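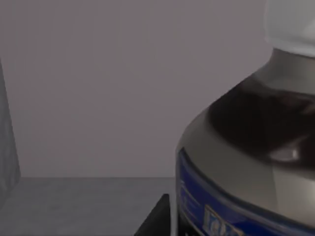 I signed up for the Wonach trial because it was 21 days free and I am weak. You get a simulated robot arm, a simulated table and a box of pretend groceries, and you teach the arm to tidy up before you ever buy the real one. My first job was the big bottle with the white cap and the blue label, and I swear I spent more time nose to nose with that glossy thing than with my own family. I named it Bronska. By run 200 I was saying good morning to it!

The arm didn't care for Bronska at all. It would swing in, think it over, then hug the air a full inch to the left - and the score panel would say "Nice try!" in a voice I came to hate. I wrote to support, and somebody at Flurkov (they make the software, Wonach just sells it) told me to slow down the wrist. So I did.

Run 432, just past midnight, up it went. I yelled so loud the dog left the room. Then the trial page popped up asking for my card number, and the arm just hung there with Bronska in the air, waiting on me. I went and found my wallet.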